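House rules for teaching a gripper to handle laundry

Filed under: Workshop, Good Practice
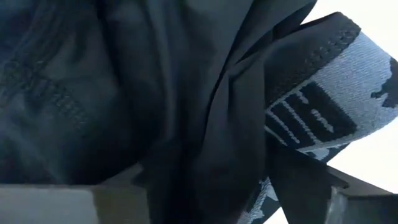 Most of our rules at Pernberg were written the morning after something got stretched. The list currently stands at 13, of which 7 matter to anyone on their first shift. The others mostly concern the kettle.

1. Check the fingers before you start. Run a cotton rag along both edges. If it snags, stop and file the burr down. Elastic is far less forgiving than a rag.

2. Set the grip force for the thinnest part of the garment. People set it for the waistband, feel pleased, and then put a hole in the leg.

3. Keep your own hands out of reach while the arm is live. The stop button goes beside your free hand, and a chair is not somewhere to keep it.

4. Pick up one garment at a time. Black cloth on black cloth looks like a single item to the software, and to Wálter Rivadeneyra, who once logged two pairs of shorts as a dress.

5. Look at the wrist view before you pull. A fold can hide a seam, a label or half a waistband. If you can't tell what you are holding, let go and try again.

6. Lift slowly and pause at the top. Ten seconds feels endless. Do it anyway.

7. Write down the failures. Run 1499 in the Grarkton log says only "no". Run 2318 says "dropped it, left finger, cuff", and that one we could use.

If a garment comes out damaged, put it in the blue tub with its run number. Please don't take it home, however good the brand.

Rules 8 to 13 are pinned up by the sink.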